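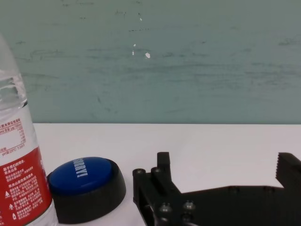
Unit 4: Density of water

Density is the mass of a substance divided by its volume. For fresh water we use 1000 kilograms per cubic meter in all exercises of this unit.

Exercise 1. A stone from the Zatberg quarry has a mass of 79 grams. We lower it on a thread into a full cup and collect the water that flows out. Find the volume of the stone - the quarry gives its density as 2890 in the same unit.

Please write the units in every line. Questions go to Hanna Bednarek before the December test.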